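Skerkeck Cycling Education Service
Learning Pages for Young Riders
Ages 8 to 12

How Bicycle Gears Work

Published 7/13/22

These pages are written for children who already ride a bicycle and would like to understand it better. Adults may wish to read them aloud with younger children. New words are explained when they first appear, and a short word list is given at the end.

What gears are for

When you ride a bicycle, your legs push the pedals round. The pedals turn a chain, and the chain turns the back wheel. A bicycle without gears always does this in the same way. One turn of the pedals moves the bicycle forward by the same distance, whether you are on a flat path, going up a steep hill or rolling down the other side.

Your legs, however, do not always find the work equally easy. On a hill, you must lift yourself and your bicycle upwards as well as moving them forwards. If you have ever tried to ride up a steep street and had to get off and push, you know how hard this can be.

Gears let you choose how far the bicycle travels each time the pedals go round. In a low gear, it travels a short distance and the pedals feel easy to push. In a high gear, it travels a long distance and the pedals feel harder to push.

The parts you need to know

Ask an adult to hold your bicycle still, or lean it safely against a wall, and look at the place where the pedals join the frame. The metal arms that hold the pedals are called cranks. Beside the right-hand crank there is a wheel with teeth. It is called a chainring. Some bicycles have one chainring and some have two or three, placed side by side.

Now look at the middle of the back wheel. There you will find more toothed wheels, which are called sprockets. A group of sprockets is called a cassette. The sprockets are arranged in order of size, with the largest nearest to the spokes.

The chain runs round one chainring and one sprocket at a time. When you change gear, a part called the derailleur (say "dee-RAIL-er") pushes the chain sideways until it climbs on to a different sprocket. The word comes from French.

Keep your fingers away from the chain, the sprockets and the spokes whenever the wheels or pedals could move. Look with your eyes only, unless an adult who knows about bicycles is helping you.

Big wheels and small wheels

Suppose that the chainring has 32 teeth and the sprocket has 16 teeth. Each tooth fits into one gap in the chain. When the pedals go round once, 32 gaps of chain are pulled along. The sprocket needs only 16 of them to go round once, so it goes round twice. The back wheel goes round twice as well.

Suppose that you now change to a sprocket with 32 teeth. One turn of the pedals still pulls along 32 gaps of chain, but this time the sprocket goes round only once. The bicycle moves half as far, and the pedals need only half the push.

This comparison between the chainring and the sprocket is called the gear ratio. To find it, divide the number of teeth on the chainring by the number of teeth on the sprocket. In the first case the ratio is 2. In the second it is 1.

Nothing is free

It may seem that a low gear gives you extra strength. It does not. The hill is the same height in every gear, and the work needed to reach the top does not become smaller. In a low gear you push gently many times. In a high gear you push hard a few times.

A staircase works in a similar way. If the steps are shallow, each one is easy, but there are more of them to climb. If they are tall, there are fewer, but each one makes your legs work harder.
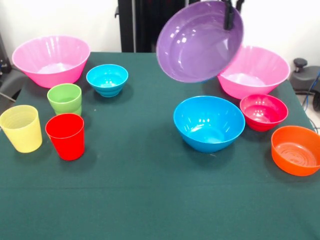
Why does a bicycle feel so heavy when I start off in a high gear?

When you start from a standstill, your bicycle and your body have to be brought up to speed. In a high gear, one turn of the pedals tries to move you a long way all at once, so a large push is needed. Change to a lower gear before you stop, and the first few turns will be much lighter.

How fast should my legs go?

The speed at which your pedals go round is called your cadence. It is measured by counting how many full turns one foot makes in a minute. Riders choose different cadences, and there is no single number that suits everyone. A child with short cranks may be happy at a cadence that feels strange to a tall adult.

It is more useful to notice how your legs feel. If you have to stamp on the pedals, or if your shoulders rock from side to side, the gear is probably too high. Change to a lower one. If your feet spin so quickly that you bounce on the saddle, the gear is probably too low. Change to a higher one.

Good riders change gear often. They do it early, before the hill becomes steep, and they try to keep their legs turning at a steady speed while the bicycle goes faster or slower beneath them.

Changing gear smoothly

Most bicycles with a derailleur can change gear only when the chain is moving. If you move the shifter while standing still, the chain will stay where it is and may jump or rattle when you set off again.

To change gear well, keep pedalling forwards and press a little less firmly for a moment. Move the shifter by one click. Wait until the chain has settled and the noise has stopped. Then press normally again, or move the shifter by one more click if you need to.

Practise on a flat, quiet path away from cars, and look where you are going. Many riders stare down at the sprockets when they are learning. With practice you will be able to tell which gear you are in from the feeling in your legs.

Gears on the Gurkcombe climb

The Gurkcombe path is used by our Saturday riding groups. It begins beside the river, where the ground is flat. It then rises gently as far as the old quarry gate and becomes much steeper after the second bend. Beyond the top there is a long, straight descent to Brirnton.

Dorota Stępień, our senior riding instructor, asks each group to ride the path in the following way.

Beside the river, choose a middle gear in which your legs turn comfortably. At the quarry gate, change down by one click. Before the second bend, change down again, and be ready to use your lowest gear on the steep part. Stay seated if you can. Near the top, wait until the ground is level before changing up.

On the descent, stop pedalling if you are going fast enough, keep both hands close to the brakes and use them gently. A high gear is helpful only if you need to pedal. It is not a reason to go faster than is safe.

Some children reach the top quickly and others need to rest at the bend. Both are allowed. A rider who gets off and walks should keep to the left and wheel the bicycle on the side away from the others.

Bicycles with hidden gears

Not every bicycle has a cassette and a derailleur. Some have their gears inside the middle part of the back wheel, which is called the hub. From the outside you can see only one sprocket. Inside the hub there are small toothed wheels that fit together in different ways when the shifter is moved.

Hub gears are protected from rain and mud. Many of them can be changed while the bicycle is standing still, so they are helpful in towns, where riders must often stop. They are usually heavier than a cassette and derailleur, and a repair to the inside is a job for a trained mechanic.

There are also bicycles with a single gear. These are simple and light, and are used for some kinds of track racing. Their riders must choose the sizes of the chainring and sprocket before the race begins.

Something to try

You will need an adult, a piece of chalk, a tape measure and a bicycle with gears. Use a flat yard or playground.

Put the bicycle in its lowest gear. Turn one pedal until it points straight down, and make a chalk mark on the ground beside the middle of the back wheel. Ask the adult to push the bicycle slowly forwards while you walk beside it and turn the pedals by hand, just quickly enough to keep the chain pulling. Stop when the same pedal points straight down again. Make another chalk mark and measure the distance between the two.

Do the same in a middle gear and in the highest gear. Write down your 3 results and compare them. If your bicycle has one chainring, the longest distance should belong to the smallest sprocket.

Word list

Cadence: how many times the pedals go round in one minute.
Cassette: the group of sprockets on the back wheel.
Chainring: the toothed wheel beside the crank.
Crank: the metal arm that holds a pedal.
Derailleur: the part that moves the chain from one sprocket to another.
Gear ratio: the number of teeth on the chainring divided by the number of teeth on the sprocket.
Hub: the middle part of a wheel.
Shifter: the lever or grip used to change gear.
Sprocket: a toothed wheel at the back of the bicycle.

Information for schools

Printed copies of these pages may be requested from the Service by any primary school in the Skerkeck area. Up to 2,000 copies are available for the school year beginning in September. The next set of pages, on brakes, is being prepared with the Borkowska cycle workshop.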